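Chapter 7
Engagement Letters and Limited-Scope Services

7.1 Introduction

The previous chapter dealt with the duties a lawyer owes once a client relationship exists. This chapter turns to the document that normally marks the start of that relationship and sets its limits. An engagement letter records who the client is, what work the lawyer has agreed to do, how the fee is calculated, and when the work ends. In many small practices the letter is a single page that has been copied from one matter to the next for years. In firms that sell legal work online, it may be a set of terms accepted with a click.

The growth of fixed-price services has made the subject more pressing. A customer who buys a lease review from a website may believe that a lawyer is now looking after the whole tenancy. The firm believes it has sold one review of one document. Disputes arise in the gap between those two beliefs, and they are usually decided on the wording of the letter.

7.2 Terms used in this chapter

Full-scope engagement: the lawyer takes on a matter from start to finish, including steps that were not foreseen when the letter was signed.

Limited-scope engagement: the lawyer takes on one or more named tasks within a matter. The client keeps responsibility for everything else. Some writers call this unbundling.

Excluded task: a task that the letter names and leaves to the client. An exclusion is stronger when it is written out in full than when it is left to be inferred from a list of what is included.

Closing notice: a short message telling the client that the agreed work is finished. Many letters promise one. Fewer firms send it.

7.3 The Zonerthorpe problem

The following problem is used throughout Chapters 7 and 8. Read it now and keep a note of the facts.

Nana Issahaku runs a plumbing supply shop in the town of Zonerthorpe. In September she signed a distribution agreement with Flindel, a maker of bathroom fittings. Before signing, she paid Zakitz, an online legal service, a fixed fee for a contract review. The review was carried out by Temitope Anozie, a lawyer on the Zakitz panel. The engagement terms ran to 142 numbered clauses. Clause 20 stated that the service covered "the text of the agreement as supplied" and did not extend to schedules, price lists or later changes.

Flindel's agreement had two schedules. The second allowed the maker to withdraw any product line on short notice and required the distributor to keep unsold stock. Ms. Issahaku uploaded the agreement and the first schedule only. Mr. Anozie's report was accurate as far as it went. It did not mention that the agreement referred to a second schedule, and it did not ask for it.

Flindel later withdrew the line that made up most of the shop's orders.

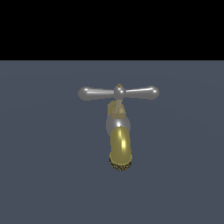 Nandini Rajan, commenting on an early draft of the problem, wrote that the exclusion in clause 20 should not settle the matter. In her view a lawyer who reads a reference to a missing schedule has a duty to mention it, even where reviewing that schedule is outside the agreed work. The warning costs one sentence – and the client cannot judge what is missing without it.

The opposite position is also arguable. A fixed fee is possible only if the work is fixed, and a duty to warn, if drawn widely, may turn every limited engagement into a full one. Section 7.6 considers where the line might be placed.

7.4 Questions to keep in view

Was the exclusion brought to the client's attention before payment, or only listed among the terms?

Would a reasonable client have understood "the text of the agreement" to leave out its schedules?

Does the answer change if the client is a business of over ten years' standing?

The next section sets out the minimum contents of a limited-scope letter. Readers who have already worked through the Fahmy letter in Chapter 6 may go directly to section 7.6.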